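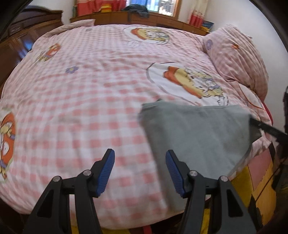
Home Posts Archive About Search

The Fifty-Wash Promise

Jul 15, 2025

I got an email last week telling me that my clothes were going to last me a lifetime. It came from Ludetti, who sell plain clothes at fancy prices, and it said their new range was "built for life." I have been on their list ever since I bought a sweater from them, and I keep meaning to unsubscribe, but then they send something like this and I have a blog post.

Built for whose life? I'm asking seriously. If I'm meant to get thirty more years from a T-shirt, I would like to see the person who has already had thirty from one, and they'd better not be standing in a studio with their thumbs in their belt loops.

The only number in the email was down in the small gray print at the bottom, where it said the fabric had been "tested to 50 washes." That was it. It didn't say what happened at wash 51. It didn't say what the test was, who ran it, or what counted as passing. If I wear something once a week and wash it each time, fifty washes gets me not quite to the end of the first year. I am older than that already.

Now, I know what the answer will be, because I wrote and asked. A polite person named only "Care Team" wrote back to say that fifty washes was an internal benchmark and that many customers enjoyed their items for much longer. I'm sure they do. I have enjoyed a dish towel with a hole in it for much longer. I wrote again asking what the benchmark measured (shrinking? color? seams?) and I'm still waiting on that one.

The sweater

I should say how I came to own a sweater that cost $212, as people who know me will want an explanation.

It was December, I was cold, and I had spent an evening reading articles about cost per wear. You know the idea. You take the price, divide it by how many times you'll wear the thing, and the expensive one comes out cheaper. It sounds like math so it feels responsible. The trouble is that you're dividing a number you know by a number you made up. I could tell you I'd wear that sweater a thousand times. I could tell you I'd wear it to my own funeral. The store doesn't mind what I put on the bottom of the fraction as long as I pay the top.

So I paid the top. It's a nice sweater. It pilled under both arms before the winter was out, and one cuff has gone wavy in a way that makes me look as if I've been leaning on something. I wear it around the house. It has been a perfectly ordinary sweater and I'd have been pleased with it at a quarter of the price.

What bothers me most about cost per wear is that it never gets used to talk anyone out of anything. I've never read one of those articles that ended with "so wear the one you have." They all end with a link.

Who is keeping score

My friend Kastriot Nikolaidis repaired clothes for a living in Punness until his eyes got tired of it, and he has less patience with this stuff than I do. I called him before writing this, partly to check I wasn't being unfair.

He said I was being a little unfair. Some clothes are made better than others, he said, and you can see it if you turn them inside out. He looks at how much cloth is left past the seam, whether the stitches are small and even, and whether the pocket bags are made of anything. He doesn't look at the label first, and he has taken apart expensive coats that were mostly glue.

What he wouldn't agree to was that anyone could promise years. "They don't know how you sit down," he said. He told me people wear out their clothes in their own special places. One man always came in with the right elbow gone and never the left. Elastic was the thing he saw fail most, and he said it mostly came down to heat, meaning dryers. He thinks most people could get more life out of their closet by turning a dial on a machine they already own than by buying anything new.

I believe him, mostly. I'd note that this is one man's memory of one shop, and that he only ever saw the clothes people liked enough to bring in. The stuff that fell apart and went straight in the trash never crossed his counter. I said this to him and he said fine, don't call me then.

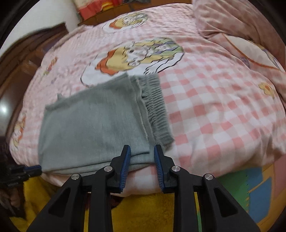
Gray-green pants, folded. The waistband is elastic.

The detergent people would like a word

Once you start reading about making clothes last, the companies that sell soap find you quickly. I was shown an ad for something called Gesamier, a "fabric renewal rinse," which says it "restores fibers." I don't think fibers get restored. I think they get coated, and that the coating feels soft, and that you wash it off next time and have to buy more. I may be wrong about that! I'm a guy with a laundry basket and no laboratory. But I looked all over their site for an explanation of what was being restored and how, and I found a drawing of a fluffy line next to a drawing of a smooth line.

I tried it anyway, because I'd feel bad complaining about a thing I hadn't tried. I took two old cotton T-shirts, the same brand, bought on the same day, equally tired. One got the rinse and the other got nothing, for a month. At the end I asked my sister to pick the renewed one with her eyes closed, by touch, and then again by looking. She picked the wrong one by touch. By looking she said, "Are these different shirts?"

Two shirts and one sister don't prove anything. I know that. I'd just point out it's two more shirts and one more sister than the ad gave me.

What about the old stuff, though

Somebody always brings up the old stuff. My grandfather had a coat made by a tailor named Górecki, and it hung in my parents' hall all through my childhood and it hangs in mine now. Everyone who sees it says the same thing, that they don't make them like that anymore.

Well, maybe. It's heavy, and the lining has been replaced, and the buttons don't match, and my grandfather wore it to church and then put it back on the hook. It has been worn fewer times than my running jacket. It also happens to be the one coat that's left. He must have had others. There were years of shirts and work pants, and none of them are hanging in my hall, because they wore out and got torn up for rags. Then I stand there looking at the only survivor and conclude that everything used to be better.

I do love that coat. I've never made it through a whole day in it without my shoulders hurting.

So what do I do

I've been asked (by one reader, hello again) to stop complaining and say what I do myself. It's pretty dull.

I wash things cold, and I hang up anything with elastic in it, which I'd been told to do for years and ignored until Kastriot said it in a disappointed voice. I fold the things that stretch on hangers. If there's a loose thread I snip it and leave it alone. I fix buttons badly. When something is done I let it be done, and cut it up for the garage.

When I do buy clothes, I turn them inside out in the store, and I've had some looks. I ignore any sentence with the word "lifetime" in it unless there's a real guarantee under it, in writing, that says what they'll do and who pays the postage. Ludetti's guarantee, since I went and read it, covers "manufacturing faults" and leaves out "normal wear." Normal wear is what I was planning on doing.

I don't think these companies are villains. Some of the clothes are probably good. My complaint is that the claim can't lose. If the shirt lasts they were right, and if it doesn't, I washed it wrong, or I wore it too hard, or I should have bought the rinse. Tell me how I'd ever catch you out and I'll take you more seriously.

Meanwhile I've put a small mark in pen on the sweater's care label every time it goes in the wash, starting in spring. I'll post when it gets to fifty, if I can still read the label. The ink is already fading — I used a pen that was sold as permanent.

Newer post Older post

Get new posts by email. No spam, and you can unsubscribe whenever you like.

Contact | © 2025, all rights reserved | Back to top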